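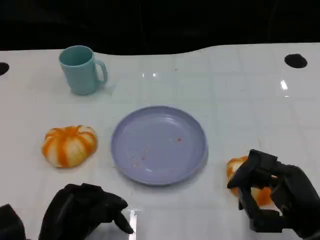 Stripes of white pith alternate with orange peel around a mandarin, set out with a Pomano plate and mug.

POMANO ADDS MANDARINS TO ITS BREAK TABLE SERVICE

Weekly fruit boxes start in November for offices and small workshops

Pomano, which supplies plates, mugs and snacks to workplace break rooms, will add fresh mandarins to its Break Table service in November. Customers can order the fruit by itself or together with a set of tableware in the company's pastel colors.

The mandarins come from Thongdee, a family-run grower that has supplied Pomano with dried fruit for the past seven years. They will be packed in five-pound boxes and delivered once a week. Customers may change the number of boxes or skip a delivery up to two days before the truck goes out.

Pomano tested the service last winter with customers in the Luda business park. Nearly 2,000 boxes were delivered during the trial. The most common request in the comment forms was for a plate wide enough to hold both the fruit and the peel, so that scraps did not end up on the table or in the sink.

The company has changed its standard set in response. The new plate is round and wide, with a raised rim, and comes in lavender. It is made of plastic and can be stacked. The mug that goes with it is ceramic, with a side handle and a pale teal finish. Both are made for Pomano by Veketti and can go in the dishwasher.

"People like to peel a mandarin while the coffee is brewing, and they want somewhere to put it down," the company said. "We wanted a plate that would take the whole mess – peel, pith and all – and still look good on a white table."

Caring for the table

Each first order will include a printed card for whoever looks after the break room. It covers storing the fruit, setting the table and cleaning up. Pomano suggests keeping whole mandarins in a cool place out of direct sun and putting out only what will be eaten that day. Peeled fruit should go on a plate. Juice left on a pale surface can leave an orange mark, so spills should be wiped up soon with a damp cloth and a little dish soap. 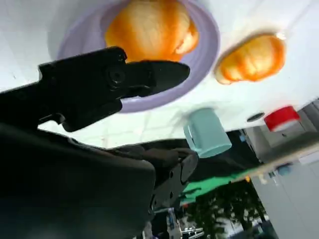 Ordering and availability

Orders open in October. Current Break Table customers can add mandarins through their regular account, and the change will show on the next monthly bill. New customers will need to choose a delivery day and give the name of a person who can accept the box.

Tableware is sold in sets of five plates and five mugs. Single replacements are available for either piece. Customers who already have the older, narrower Pomano plate may keep using it – it stays in the catalog through the end of the season.

Mandarin deliveries will run through March, depending on the harvest.

About Pomano

Pomano provides tableware, coffee supplies and snacks for workplace break rooms. Press questions and requests for samples can be sent to the Pomano press office.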